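Fomton, May 16, 2023 – We did it, friends! After two years of hunting, Prornine has a workshop of its own on Dumitrescu Street, and I still grin every time I unlock the door.

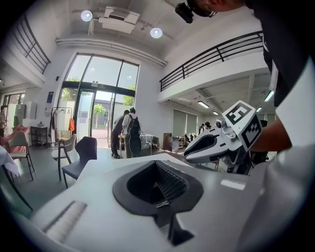
Our first open house is in July, and we'd love to see you there. Come in, look up and you'll get why I fell for the room – that high ceiling, the round lights, the mezzanine levels on both sides. And yes, there's air conditioning!

We have space for 64 guests, and Guvetti is bringing the coffee. Entry is free. Please sign up at our front desk.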